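The Rulebook That Stops at the Wrist

Everyone agrees robot grippers should be safe. Ask how hard one may squeeze, and the agreement thins out.

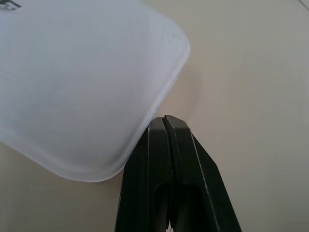

The voluntary code drawn up in Oltcombe last November runs to 100 pages. I read all of them. Fencing gets 30. Signs, training logs and the color of the stop button take up a good many more. The part of the machine that touches things gets 4, and one of those is a glossary.

Fliler, which sells robot arms to small packing shops, calls the code "a strong foundation." Grindetti, a rival, uses nearly the same words. Both helped write it, and both already met every clause on the day it came out. I have trouble calling that a standard. It reads more like a receipt.

Take clause 13, on contact with light plastic goods. Grip force must be "suitable to the item." Suitable according to whom? The clause gives no number and no test, and it doesn't say who checks after the fingertips have been swapped, a job many shops do themselves before the morning shift.

Baird, an insurer that covers several of those shops, wants a measured limit and a written record each time a part is changed. The makers say that would slow things down. Maybe so. The code comes up for review in November, and the draft I was shown leaves clause 13 exactly as it is.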